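Home Knowledge Base Tickets Downloads Contact
Search tickets and articles Go

Reservoir pump runs at night with no schedule set – Warketti controller
Posted 15 May 2024 by Ó Ceallaigh

Status: Resolved, left open for comment

Setup

Warketti four-zone irrigation controller, mounted on the wall inside the shade house. One pump feeding from a rainwater tank. Zones 1 and 2 are drippers for the raised beds, zone 3 is misters over the propagation bench, zone 4 is pots. Soil moisture probes in zones 1 and 4, both Wirkine, wired to the sensor terminals. Controller is in its second summer. I installed it in January last year and it gave no trouble until this.

Problem

The pump started coming on overnight. There is no schedule in any zone between sunset and sunrise, and the app showed nothing programmed. I noticed when the tank level dropped faster than it should have with the weather we were having. The event log had 2,086 entries in it, nearly all of them zone 4 open, zone 4 close.

The pots in zone 4 were saturated. The beds in zones 1 and 2 were normal.

What I tried first

Turned zone 4 off in the app. The pump stopped overnight. Turned it back on and the fault came back the same night.

Deleted the zone 4 schedule and made a new one. No change.

Checked for a leak on the pump side in case it was cycling on pressure. Closed the valve after the pump and left it for an hour with the zones off. Pressure held. No leak.

Factory reset, then set up all four zones again from scratch. This fixed it for one night, which had me thinking it was done. It was back the night after.

Support reply

Support asked for the log export and the firmware version. They said the log showed the zone opening on a sensor trigger and not on a schedule. If a probe reads below the threshold, the controller can water outside scheduled hours unless Quiet Hours is on. Quiet Hours is off by default and comes back off after a factory reset. It lives under Device, not under Zones, so I had never seen it.

They suggested turning Quiet Hours on and checking the probe.

Checking the probe

Quiet Hours on stopped the night watering, as expected. It did not explain why the probe was calling for water in a pot that was already dripping out the bottom.

With the probe in the pot, the app read 5 per cent. I pulled it, wiped it and stood it in a glass of water up to the line. It should read close to full scale. It read 60 and then dropped to around 30 over a few minutes without being touched. I swapped the zone 1 probe onto the zone 4 terminals and it read correctly, so the terminals were fine and the problem was on the probe or its cable.

The cable had a join in it, about a metre from the probe, that I made myself when I moved the pots. I had used a plain crimp with tape over it. Under the tape the copper had gone green. Cut it back to clean wire, soldered it and sealed it with adhesive-lined heat shrink. In the glass it then went to full scale and stayed there.

Recalibrating

After the repair the zone needed calibrating again. The Worico guide that comes with the replacement probes is clearer on this than the controller manual, and the steps work for either brand:

1. Fill one pot with dry potting mix straight from the bag. Push the probe in to the line and firm the mix around it. Save the reading as Dry.
2. Water until it runs from the base, let it drain, and save the reading as Wet.
3. Set the threshold between the two. I went a third of the way up from Dry.

Use the same mix the zone is planted in. Bagged mixes differ a fair bit in how much water they hold, and garden soil will give you a different pair of numbers altogether.

Bagged mix: 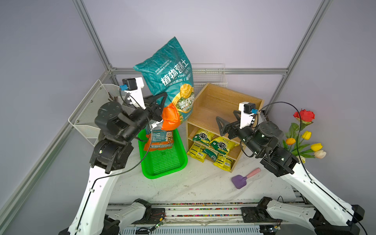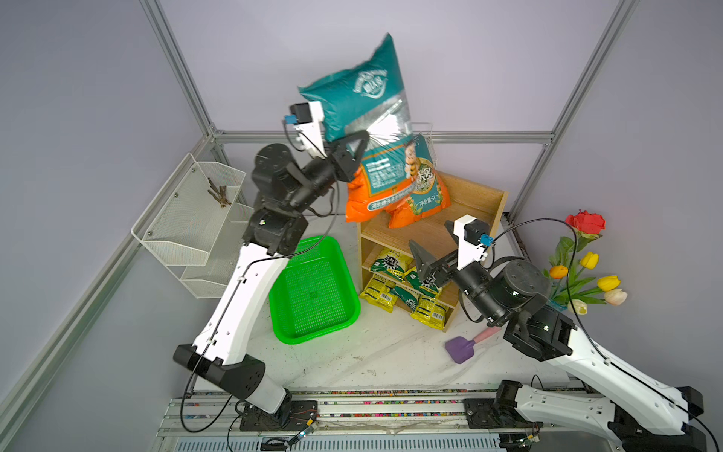

If the Dry reading comes out higher than you expect, the mix may be damp from the bag. Spread some on a tray in the sun for a day and do step 1 again.

Result

Zone 4 has run to its schedule since the repair. I turned Quiet Hours off for a few nights to be sure the setting wasn't hiding anything, and the pump stayed off. It is back on now.

Two requests for the developers. Show the trigger type next to each entry in the app log, as it only appears in the export. And put Quiet Hours on the zone page, or at least link to it from there.

Still to do: the zone 1 probe cable has the same kind of join in it. It reads fine at the moment but I will redo it when I next have the soldering iron out.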